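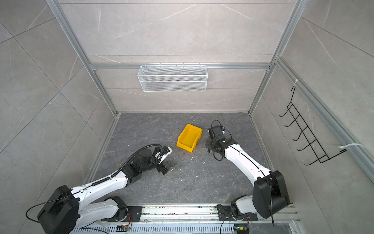

A yellow stacking bin

I bought 2 sets of these in August for screws, hinges and the odds and ends that used to live in biscuit tins. They came flat on top of each other in a plain box with no instructions, and none are needed.

The slanted front is the best part. You can get a hand in without unstacking anything, and I keep roughly 200 wood screws in one bin with room to spare.
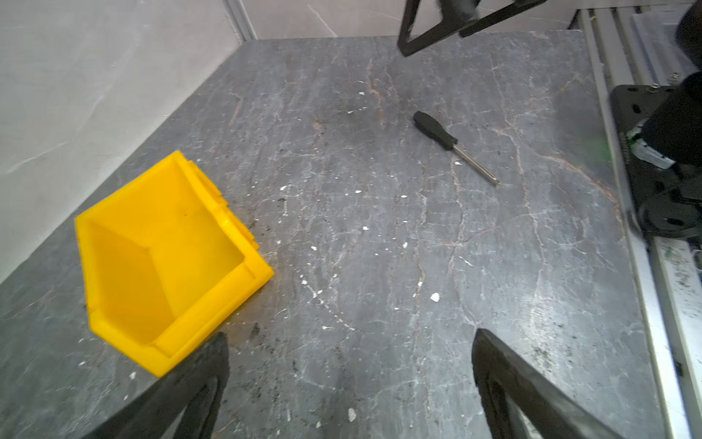
A yellow bin on its side, open end up.

Stacked seven high they start to lean, so I stop at five. The label slots are poor - card slides out every time - and Stijn Claeys at the shop told me to use tape, which does work. I paid a bit more than the Zendix ones cost and the plastic feels thicker.
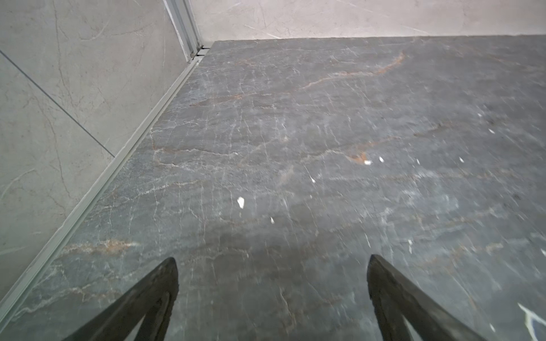

Dark grey top with the paler wall behind.

They can mark a polished worktop if you drag them, so lift them. I'd buy the medium again but skip the small.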